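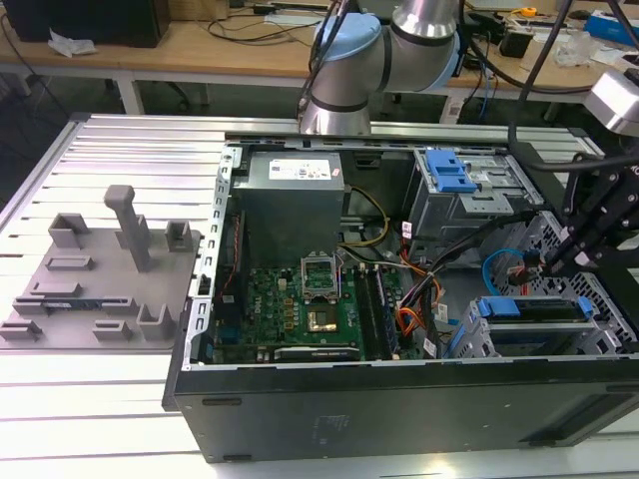

The arm over the open Dell tower on the teardown bench, with the gray fixture plate to the left.

Gripper comparison, bench meeting - minutes

Held Saturday, starting a little late so that everyone could get coffee first. Joscha Schwerdtfeger took the chair and, once again, the notes. A warm welcome to our two visitors from Figueroa, who came a long way and asked very good questions.

1. Last meeting's minutes. Agreed, with one fix: the spare finger set came from Cuvell and was put down to Simero by mistake. Apologies to both!

2. Grippers. We talked for a good long while about the Privlow and Simero units. Over 400 attempts each at pulling memory modules, Privlow dropped 8 and Simero rather more, though Simero was kinder to the cables and got into the drive bays with less fuss. Joscha felt the narrower fingers deserve another go before we settle on anything, and most of the room came round to that. Purchase held over.

3. Fixture plate. The tall post is handy for parking thin parts, but the Figueroa visitors wondered whether the arm might catch it on a fast return. Joscha will print a shorter one and we will try both.

4. Controller. The Cuvell box stopped twice with fault 3251, both times on a long reach toward the power supply. Logs have gone to their support desk under ticket 482 - no reply yet, but they have always been good to us.

5. Cameras. The side view is staying as it is for now. A second one looking straight down was suggested and warmly received, budget permitting.

6. Any other business. Please put the tape measure back in the drawer when you are done with it.

Next meeting in October, same room, 10 a.m.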